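The planner had been stuck on the pink cloth since lunch, and Libor Kubíček was having the best day of his year.

"Look at it!" he said, turning the laptop so that Kosmas could see. "It wants to go around the table. It has a perfectly good path over the top and it wants to go around."

Kosmas Tzavaras leaned in. On the screen, a thin green curve left the start pose, thought better of it, and looped out wide like a dog avoiding a puddle. The number in the corner said 625. That was the cost of the path, and in a healthy run it sat near 30.

"Is it the collision model again?"

"It's not the collision model. I love the collision model. The collision model is finally good." Libor pulled his knees up onto the seat. He had been at Drikomo for 3 years and still sat in chairs like a kid in a treehouse. "It's something in the cloth. Somewhere in there the planner has decided the cloth is a wall."

They had named this version Marow, after a village Kosmas's grandmother used to talk about, where all the roads were crooked and everyone got home anyway. Marow took recordings of people moving cloth by hand and learned which bits of the motion mattered. Then it made up its own. When it worked, you could drop a shirt any old way and watch the plan come out smooth and short, a plan no one had ever shown it. Libor had seen that happen maybe a dozen times and each time he had gone for a walk afterward because he couldn't sit still.

"Play me run 17," Kosmas said.

Libor played it. The wrist track came up as a dotted line, the reach going forward, the dots bunching where the hand slowed down to grab.

"Again, but slow."
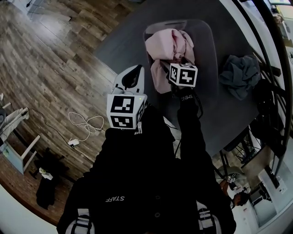
"There," Kosmas said. "Stop. Back a little. What's the timestamp on the wrist?"

Libor read it out.

"And on the tip?"

He read that out too, and then he read it again, and then he put both hands on top of his head.

"They're off," he said. "Kosmas, they're off! The wrist is late!"

It wasn't late by much. You could blink and miss it. But the wrist stream was arriving a little behind the tip stream, and Marow, which believed everything it was told, had concluded that the cloth moved before the hand reached it. A thing that moves before you touch it is a thing pushing back. So it had built itself a wall, a soft pink invisible one, and had been politely walking around it for five hours.

"That's so reasonable," Libor said. "That's such a reasonable thing to think. Poor Marow."

"Can you shift it?"

"I can shift it. I don't want to just shift it, though. If it's late here, it could be late by some other amount in the next one." He was already typing. "What if we let it guess? Give it the offset as one more unknown. It finds the delay that makes the touch and the move line up, and it does that for every run by itself."

"Hordiienko tried that."

"Hordiienko tried it on rigid boxes. With a box you get one bump and you're done. Cloth gives you so much more to line up — every little slide is a clue." He stopped typing long enough to wave at the bunched dots. "Cloth is *generous*."

Kosmas went to make tea. The kettle was slow and the window over the sink looked out on the Prurkton rail yard, where somebody had left the lights on over an empty track. He liked the yard at this hour. Behind him he could hear Libor muttering, then a burst of keys, then nothing, then a short unhappy noise.

"Sign error," Libor called out. "It thinks it's tomorrow."

"Fix the sign."

"I'm fixing the sign."

By the time Kosmas had carried the mugs back, the solver was on its second pass. They drank and watched the log scroll. The offset wandered up, wandered down, and began to settle, the way a coin does on a table. The last digits shivered for a bit. Then they held.

"Ask it for a plan," Kosmas said.

Libor's finger hung over the key. "You do it."

"It's your idea."

"You saw the timestamps. Come on, we'll both do it."

It was a silly thing for two grown men to press one key together, and they spilled some of the tea. The green curve came up. It left the start pose, rose over the table in a low, easy arc, and came down on the cloth. The cost in the corner read 31.

Libor was looking for his coat.

"Where are you going?" Kosmas asked.

"For a walk," he said. "Run the next one while I'm out. No, wait, don't. Wait for me."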